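Category: Beauty Therapy Level 2 > Make-up > Handouts

Unit handout: Preparing the eye area and applying primer

Tutor: Araceli Medrano
Practical supervision: Karla Serrano

Read this before the practical. Bring it with you, as the record sheet refers to it by section.

1. What primer does

Eyelid skin is thin, moves all day and in many people produces a fair amount of oil. Powder shadow laid straight on to it tends to gather in the fold of the lid. A primer gives the powder something to hold on to and evens out the colour underneath, so that the shade on the lid is closer to the shade in the pan.

There are three sorts in the kit room. Clear primers add grip and no colour. Skin-toned primers cover veins and redness. Coloured primers change the shadow placed over them, and we deal with those in section 4.

Foundation is a poor substitute. Most liquid foundations stay slightly mobile on the lid. Concealer can be used if it is set with powder, but it must be a very thin layer.

2. Before you start

Ask the client about contact lenses, recent eye infections, eye surgery, lash extensions and any known allergies. Write the answers down even when the answer is no. If there is redness, swelling, discharge or broken skin, do not go ahead. Speak to Karla and note the reason on the record card.

Wash your hands. Remove old make-up with a remover suited to the client, working outwards on the upper lid and inwards underneath. Blot with a clean tissue. An oily remover that has not been fully taken off will stop the primer from gripping, and this is the most common fault in the first practical.

The client's head should be supported and level with your chest. Stand to the side of the working hand. Do not lean on the client's forehead. 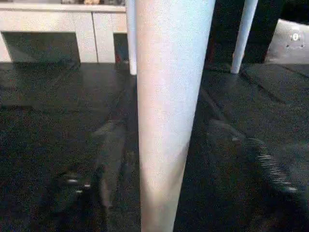

Fig. 1. White table leg, narrowing towards the floor.

3. Application

Take product out of the tube or pot with a clean spatula and put it on your palette. Never go from the pot to the eye. An amount the size of a grain of rice does both lids.

Ask the client to close their eyes and relax the brow. Lift the brow very slightly with a tissue under your finger. Using a small flat synthetic brush, start at the lash line in the middle of the lid and spread outwards, then inwards, then up to the socket. Pat the edges. Do not drag.

Leave it for 40 seconds with the eyes closed. If the client opens their eyes early, the crease will print on the primer and you will need to smooth it again.

For hooded eyes, carry the primer a little above the fold. For mature skin use less and press it in. For very oily lids, set with a light dusting of translucent powder before any colour.

4. Coloured primers

Work from a small palette at first. The Flisex primer palette in the kit room has enough shades for the exercise.

White: makes pale and bright shades stronger. Can look chalky under brown.
Peach: counteracts blue shadows on the lid.
Yellow: softens purple or pink tones in the skin.
Lilac: reduces sallowness. Use sparingly.
Black: deepens metallic shades. Keep it below the socket.

Exercise: on the back of your hand, lay a stripe of each primer and leave a bare strip beside them. Draw one shimmer shadow across all of them, then one matt shadow. Write down what changes. Anayeli Cárdenas's sheet from last year is on the wall by the sinks if you want to see the layout.
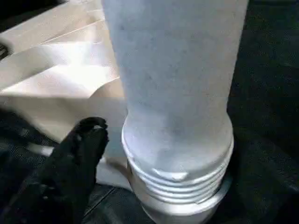 Fig. 2. White cylinder with a ribbed section in its lower part; small chip on the ridges.

5. Cleaning and storage

Wash brushes after each client and dry them flat. Wipe cream palettes with a clean tissue, then spray with 70 per cent alcohol and leave the lid open until dry. Primers in tubes marked 12M are thrown out 12 months after opening, so date them when you break the seal.

6. To hand in

One completed record card, your swatch sheet, and a short note comparing a primed lid with an unprimed one at the end of a working day. Hand in to Araceli by the first practical in February.

Last updated: November 22, 2019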